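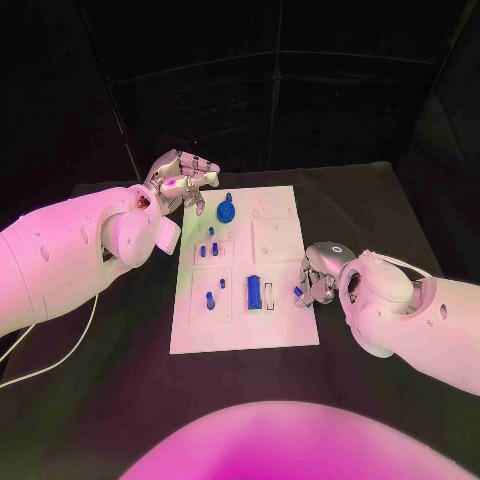

Will I still be building anything by June, or just watching? The question came from an assembler on the Relton line in the first week of the changeover, and it is a fair one to start with. The short answer is that the building time goes down and the setting, checking and fixing time goes up. This page covers how to move a peg-and-slot job from a hand bench to the two-arm cell, and what the people on that bench will be doing differently.

It is written for bench leads at the Irnville shop. Sesach and Arai sites use the same steps with their own form numbers.

Before you start

You need the work instruction for the job, one finished sample, and an assembler with recent time on it. Do not write the task list from the work instruction alone. Ours was six years old and left out two moves everyone had been making by hand.

Book the assembler off the line for two full shifts. If you try to fit this in at the end of a shift you will get half a list.

Step 1. Break the job into single moves

Sit at the bench and have the assembler work at half speed. Write one move per line: pick, turn, place, press. If a part has to be tipped to get it started, that is its own line. The Relton job came to 43 lines.

Mark any line where the assembler feels for something, such as a click or a bit of drag. Those lines take the longest to hand over, and they are the ones your people will be asked about most.
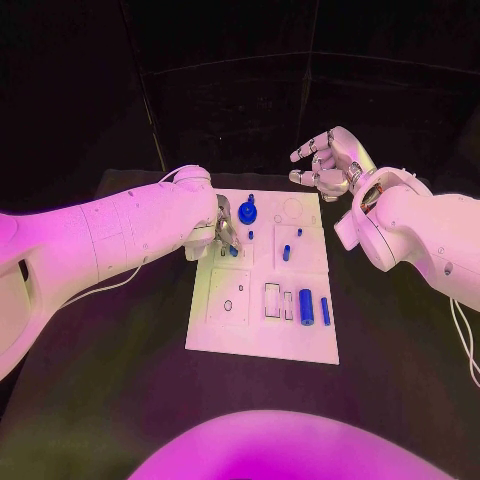
Step 2. Decide which hand does what. People swap hands without thinking, and the task list has to settle it. Go down the lines and put L or R next to each one, then look for places where the idle hand can get ready for its next move. With the left hand closed down on the upper left of the board, as it is here, the right can wait open over the far right corner with its fingers already partly bent. Let the assembler argue with your choices. Ours moved a third of the letters, and most of those changes stayed in.

Step 3. Set the board and the parts

Fix the board position and mark it. Agree on how each part stands before the run begins, and photograph that layout for the shift folder. Loose parts go in the same spots every time.

Whoever lays out the board signs for it. On the hand bench this was never written down, and it is the first new duty that comes with the cell. Put it in the job description and don't leave it as a favor.

Step 4. Run slow, with the assembler at the stop button

Start at the lowest speed. The assembler stands at the stop button and calls the problems, and the bench lead writes them down. Do 80 runs this way before you touch the speed setting. It is dull work – plan breaks, and change over every hour. 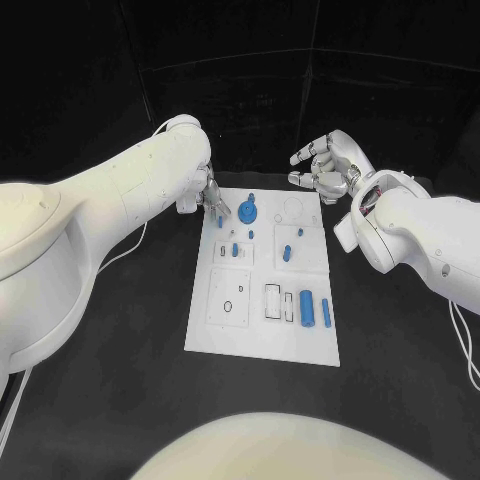 Log every stop under one of these headings:

Part not where it should be
Part picked badly
Part placed but not seated
Stopped by a person, no fault found

The last heading matters as much as the others. People stop the cell early while they are learning to trust it, and a lead who complains about that will get stops that come too late. Leave those entries alone and go over them together at the end of the shift.

Step 5. Hand over the fixing

Once the slow runs are done, the assembler learns to clear a bad pick, reset the board and restart from a given line. Allow a week. At Irnville we keep one hand bench set up for the same job so that the skill stays in the building, and each person on the cell works a shift there every other week. Order 2941 was finished on that bench when the cell was down for a cable.

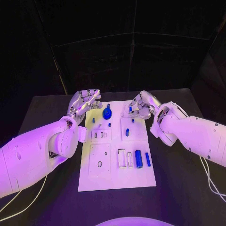 Last changed: June. Steps 3 and 5 revised, pay note added.

Step 6. Settle the pay grade before full speed

We did this late at Irnville and it caused bad feeling. Cell work was graded as machine minding for the first two months, which was one step below bench assembly. It is now graded with setters. Get the grade agreed in writing before the cell is released.

Piece rates do not carry over. If your bench has been on piece rate, move everyone to the hourly rate on the day of the first slow run.

Step 7. Release

The cell can be released after 900 runs at working speed with every stop logged and closed. The assembler signs the release along with the lead. If either one won't sign, it goes back to Step 4 at the lines in dispute.

Keep the marked-up task list. Send a copy to the Arai office with the stop log, and pin the other one inside the cell door.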